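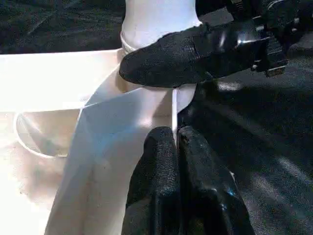 FOR IMMEDIATE RELEASE

Clerkitz Opens Year-Round Online Store for Birthday Gifts and Party Supplies

USTDEN, 2026-04-19. Clerkitz, a seller of party goods and small gifts, has opened an online store that carries only birthday items. The store stocks gifts, candles, banners, paper plates, table covers, gift wrap and cards for children and adults. All items listed on the site are in stock at the company's warehouse in Ustden and ship from there.

Clerkitz has sold party goods by mail order and through its Ustden shop. Birthday items were part of a general catalog that also covered graduations, baby showers and retirement parties. Customers often had to look through several sections to put together one order. The new store puts all birthday goods in one place and sorts them by age, by theme and by price.

"Most of our calls were from people who wanted a gift, wrap and candles in the same box and couldn't find all three on one page," said Yolanda Arboleda, who runs the store for Clerkitz. "We had the goods. They were spread out over a catalog that was made for something else."

The site opens with 500 items. Gifts for children include puzzles, craft kits, wooden blocks, card games and picture books. Gifts for adults include mugs, desk clocks, serving trays, scarves and picture frames. Shoppers can also search by milestone birthday, with separate pages for first birthdays, sweet sixteens and each decade up to 100.

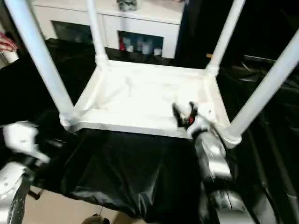

Party supplies are sold singly or in sets. A standard set serves 12 guests and includes plates, cups, napkins, a table cover and one banner. Customers who expect more guests can add plates and cups in packs of four. Colors can be mixed within a set at no added charge, as long as the items come from the same product line.

The store carries three lines at opening. Bultilus is a line of plain, solid-color tableware and paper goods. Bedoya is a line of printed goods with animal, space and garden patterns. The third line is sold under the Clerkitz name and covers candles, balloons, ribbon and gift bags. Number candles are kept in stock in white, blue, red and gold.

Gift wrapping is available on most items. Customers choose from six papers and may add a card with a short printed message. Wrapped gifts are packed in a plain outer box with no prices on the packing slip, so an order can go straight to the person having the birthday. Balloons, helium kits and oversized banners can't be wrapped.

Orders placed before noon are packed the same day. Customers may also pick a later ship date at checkout, up to 98 days ahead. The card is charged when the order ships. Changes to the address, the message or the contents can be made until the order is packed.

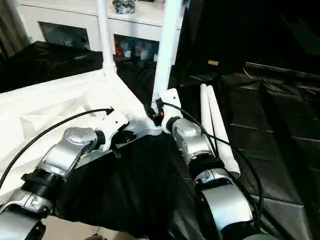
"People shop for birthdays at two times, either well ahead or the day before," Arboleda said. "The ship date is for the first group. For the second group we keep the shop counter open, and they can order online and walk in to get it."

Pickup is offered at the Ustden shop. Orders for pickup are held at the counter for five days and can be collected by anyone who has the order number. Inflated balloons are available for pickup only and must be ordered one day ahead.

Schools, daycare centers and offices that mark birthdays through the year can open a group account. Group accounts receive one bill a month and may keep a list of dates and names on file. Clerkitz will send a reminder before each date on the list but won't ship anything until the account holder confirms the order.

Unused items in unopened packages may be returned for a refund. Printed cards and personalized banners can't be returned unless they arrive damaged or with an error. Customers pay return shipping except in those cases. 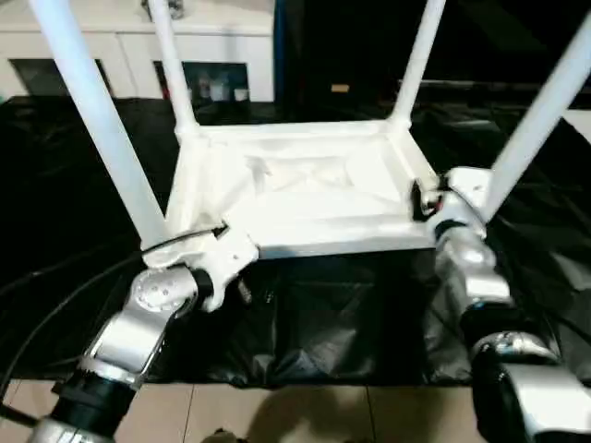 The general Clerkitz catalog will continue for graduations, showers and other events. Birthday pages in the current catalog remain valid, and the prices printed there will be honored in the online store until the next catalog comes out in October. Gift certificates and store credit from the Ustden shop can be used on the new site by entering the number on the back at checkout.

Clerkitz plans to add a section for party favors and piñata fillers later in the year. Customers who want to be told when it opens can sign up on the store's front page.

About Clerkitz

Clerkitz sells party supplies, gift wrap and small gifts from its shop and warehouse in Ustden. It supplies families, schools and offices through its catalog, its shop and its online store.

Media contact:
Yolanda Arboleda
Clerkitz Birthday Store
Ustden

Product samples and a printed price list are available to members of the press on request.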